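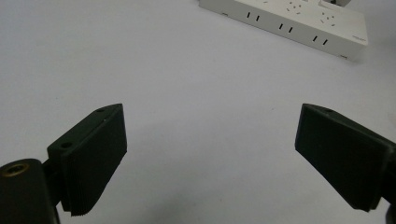

A hand-held gripper, open, with a white power strip farther up the tabletop.

About Prernis

We collect examples of everyday handwork so that machines can learn from them. Somebody picks up a hand-held gripper, does an ordinary job with it, and the gripper's camera records the whole thing from close up. Then they do it again, a little differently. Do that enough times, with enough people and enough tables, and you have something a learning system can really use!

We started in a single room in Grutmont with one gripper, one table and a box of things from our own kitchens. The first job we ever recorded was putting a lid on a jar. We thought it would take a morning. It took most of March, mainly because we kept finding new ways people do it (some turn the lid, some turn the jar, and a few turn both). We loved that, and we still do. The small differences between people are the part of this work we talk about most over lunch.

What we collect

Our work is mostly on tabletops. We record reaching, grasping, pushing, turning, plugging in, sorting, folding and putting away. One full run of a job, from the first reach to the last release, is what we call an episode. Our longest-running collection, Trarnard, now holds 2104 episodes and covers 298 different objects. It grows every week, and the object shelf has spread into the hallway.

Each episode comes with a short written note in plain words, such as "move the cup to the left of the plate." The person who did the job writes it right after finishing, while it's fresh. A second person watches the recording later and writes their own note without looking at the first. When the two don't match we go back and talk it over. Sometimes the note gets fixed and sometimes the episode is dropped.

We keep the clumsy ones too, in their own folder. A grasp that slips and gets corrected can teach a system a lot about getting out of trouble, and 1360 of our episodes in other collections have at least one recovery marked in them. If you've ever dropped a sock behind a dryer, you know that recovery is half of housework.

How a session works

A session runs for 20 episodes and then we stop for a break. Tired hands make for sloppy examples, and anyone can call a break earlier than that. The person holding the gripper picks where things start on the table, within a few simple rules, and moves them between episodes. We change the lamps, the table surface and the height of the chair from session to session. Left-handed people are very welcome -- we don't have nearly enough of them.

New people spend their first day just playing. Pinch things, stack things, find out how far the fingers open and how hard you have to squeeze. It feels odd for an hour or so, and then your hand gets the idea and you forget you're holding a tool at all.

Yusuf

Yusuf is our checking program. It goes through new recordings overnight and flags the ones that are too dark, too short, or missing a note. People in the office talk about it like a coworker ("Yusuf didn't like the last batch"), which confuses visitors. It only flags. A person always makes the call on what stays and what goes.

Who we work with

Most of our partners are small research groups and college labs that have good ideas for training and not much time to gather examples. They tell us the jobs they care about, we try them at our own tables first, and we send back a small test set before anyone agrees to anything bigger. Plenty of plans change at that point. One group came to us wanting drawers and went home with a collection about zippers, and they were very happy with it.

Come and see us

The Grutmont workshop is open to visitors most afternoons from 2:00 p.m. Schools are welcome in small groups, and everybody gets a turn with a gripper. If you have an odd object at home that you think would be tricky to pick up, bring it along. We'll clear a spot on the table.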